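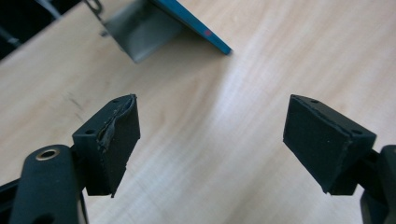

Gripper over the bench, left pad torn along the top, right pad intact.

Tue 14 June

Student manipulation project, Drurmont workshop. Pads first today, then the log cleanup.

Left pad is peeling at the upper part, strips lifted and wrinkled. The lower part is still flatter. Right one looks fine, smooth face and the thin raised border all there. Both came from the same rubber sheet and went on the same day, so I don't think it's the material. My guess is the left finger takes most of the scraping when we come in low on the flat parts. Need to check whether the two fingers close evenly before putting new rubber on, otherwise we'll be doing this again in August.

Plan for the swap:
Take the left block off the arm link, two screws.
Scrape the old adhesive, wipe, let it dry.
Cut the new pad 12 mm longer than the face and trim after gluing.
Leave clamped overnight.

Replace the right pad too? Decided no. I'd like to see how long it lasts by itself. Write the start count on the inside of the tool drawer.

Log cleanup: 2782 grasps in the Pudavari set so far, 531 of them still without a label for the object. Most of the unlabeled ones are from the first two club sessions, when we were typing names in by hand. Anything recorded from now on with the damaged pad gets the tag "worn-L" so it can be pulled out later. Please don't delete those runs, the Vitgate team asked to compare slips.

Glare on the table is bad again under the overhead light, a wide white band right between the fingers. Try the matte mat from the Troncoso kit, or turn the table a quarter. Mat first - it's quicker.

Still to do: order rubber sheet, 12 pieces. Check finger closing with the feeler gauge. Copy the label list to the shared folder.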